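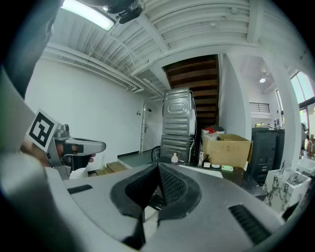 Budget season starts with the arm. It always does. Somebody on the third-party-logistics side, or in laundry, or in light assembly, sees a demo and comes back with a number for an arm, and the number goes in the spreadsheet, and everything else gets a row called "misc." Vonwood did it that way last year. Misc ate the year. What the shop went through before it bought one single arm was a long stretch of hand-held work, two grippers, a person on the handles, a square black-and-white marker mounted on top of the tool, the job done next to a table with small bottles and an open cardboard box on it. No arm in the budget for that part. No line for it at all, in fact, and it was the part that cost.

So. What goes in the plan if you're starting now, for a purchase in June.

Hand tools first. Vonwood bought 4 grippers from Karico, two pairs, on the theory that one pair would always be working. Good theory. Finger pads wear, and pads were not in the quote. Ask for the pad price before you ask for the gripper price. Ask how long they take to ship too, the first reorder sat for 18 days and the second pair got robbed for parts in the meantime.

Then storage. Recordings are big, bigger than the IT person will believe, and they get copied at least once. Vonwood put storage under office supplies. Don't.

Then people. The tools are cheap next to the hours. A shift of demonstrations is tiring on the wrists, and the shop learned to pay for breaks and for someone to check the days work before it piled up. Karico will sell you training, a half day. Take it, but put your own two weeks of fumbling in the plan as well.

Now the arm. Three things happen when a quote comes in. The price is for the arm. The mount is extra. The safety review is extra and is done by someone else, on their calendar. Tanguy, which sells the arm Vonwood finally picked, was decent about this and put the mount on page one, but the stand still had to be made locally, and the floor had to be looked at before anyone would bolt to it. Add power. Add a spare cable, they are slow to get and somebody will step on one.

Lease or buy? Vonwood leased, with an option at the end of 2 years. Costs more on paper. The shop's view was that the arm is the piece most likely to look old by then, while the tables, stands and recordings carry over to whatever comes next. Plemus, a smaller packing outfit down the road, bought outright and is happy enough, though it's on its second controller and paid full price for it.

One last number. Vonwood's new budget puts 50 percent of the total on everything that is not the arm. Last year it was a good deal less, and the finance side pushed back hard on the change. They got the misc row printed out and walked thru it line by line. That took most of an afternoon and the new split went in as written.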